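Two pressings of the Lumenta quartet sessions: are they the same recordings?

Posted in Jazz on Record, 6 February 2018

Gilang Menon

I am preparing a list of holdings for the listening room of our music library and would be grateful for guidance on a matter of identification. The library holds two copies of an album issued by Lumenta under the title "Evening at Stellthorpe," by the Cesis Quartet. The first is an LP with catalog number 104 on the label. The second is a later compact disc, on which the same tunes appear in a different order, with one ballad running noticeably longer than on the LP.

The notes to the compact disc state that the music was "drawn from the original sessions," but they do not say whether the same takes were used. The tenor saxophone solo on the opening blues seems to me to be different in its second chorus. The bass is also much more forward in the sound, and I am not certain how much of what I hear is a matter of remastering. 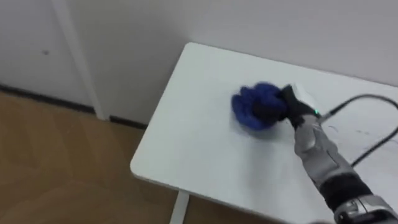

May the two be entered under a single heading, or should they be treated as separate recordings? I would also welcome advice on comparing them with ordinary playback equipment. The library does not own editing software, and the LP may not leave the building.

Susdale Record Library

The two issues should be entered separately, with a note linking one to the other. A change in running order alone would not call for this. A ballad of different length, however, suggests either an alternate take or the restoration of a passage removed from the LP, and a reader who requests one version should not be handed the other.

For the comparison, we recommend that attention be given to the drums and the piano accompaniment. A soloist may repeat a favorite phrase from one take to the next, while the small fills behind the solo are seldom repeated exactly. Select a passage of two choruses, write down where each cymbal accent falls, and play the same passage from the other copy. If the accents agree throughout, the take is very likely the same, whatever the balance of the instruments.

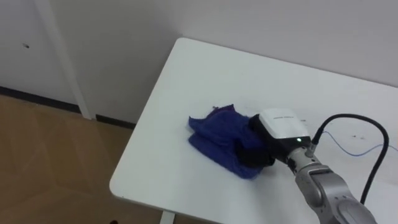 Please also check the turntable speed before drawing any conclusion from the timings. A turntable that runs slightly slow will lengthen every track and lower the pitch. If only the ballad differs in length, speed is not the explanation. The characters scratched into the blank area near the LP label should be copied into the record as well, as they may distinguish a first pressing from a later one.

bluenote_shelf

The CD is the better one in my opinion. I had the LP years ago and the piano sounded thin. I believe the ballad was shortened to fit the side, but I no longer have either copy and cannot confirm this.

Gilang Menon

Thank you both. I have compared the opening blues by the method suggested. The cymbal accents part company early in the second chorus, so I will enter the two issues separately. The ballad remains to be checked.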